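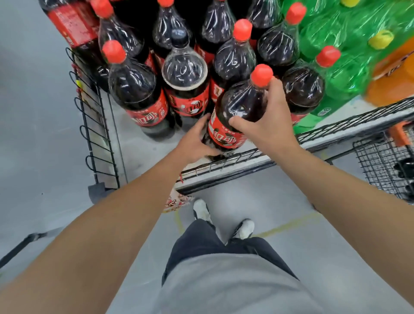

# Muvis Shelf Arm: service notice and replacement gripper pads

**Part no. 2448. Applies to all Muvis Shelf Arms with the first-version pads.**

The Muvis Shelf Arm takes drinks from a cart and puts them on store shelves. It handles large soda bottles, cans and boxed goods up to the weight printed on the base plate. This page covers a fault in the first-version gripper pads and the part that replaces them.

## What went wrong

In April, an arm at the Letard store in Bivoldale dropped a full cola bottle while lifting it over the front edge of a cart. The bottle burst on the floor. An employee slipped on the spill and hurt her wrist.

Everaldo Sampaio, our field engineer, took the gripper apart the next morning. The rubber on the left pad had gone hard and shiny. The grip sensor sits behind that rubber and was still reporting a good hold, so the arm lifted at full speed. We then tested pads returned from other stores and found 11 with the same hardening. All had passed 3,530 lifts. The original manual gave no replacement interval for the pads. It should have.

## What to do now

1. Look up the lift count under Service > Gripper.
2. If the count is over 2,448, stop using the arm for bottles. Stock them by hand until the new pads are fitted.
3. If the count is lower, you can keep running at half speed. Keep people out of the marked floor area while the arm is moving.
4. Do not clean the pads with solvent or glass cleaner.

For hand stocking, use one hand below the cap and the other low on the bottle. Move the cart close to the shelf before you start. Take bottles from the front first, and stand up any that have tipped over before the arm goes back to work on that cart. The arm can't pick up a bottle lying on its side or turned cap down. It will stop and show code E2.

## The replacement pads

- Sold as a set of 2, left and right
- Softer rubber with a wear line molded into the edge
- Second contact sensor at the tip of each pad
- Fitted with the hex key stored in the base
- Needs the current gripper software

Change both pads together, then run the grip test with an empty bottle and again with a full one. If either test fails, leave the arm switched off and call us.

## Ordering

Sets are free for every arm covered by this notice. Send the serial number to Sena Sulemana at the Assunção parts desk. Stores with a service contract can ask Cauã Arruda to book a fitting visit.

Please send the old pads back in the same box, including the ones that look fine.

Notice last updated August 25, 2024.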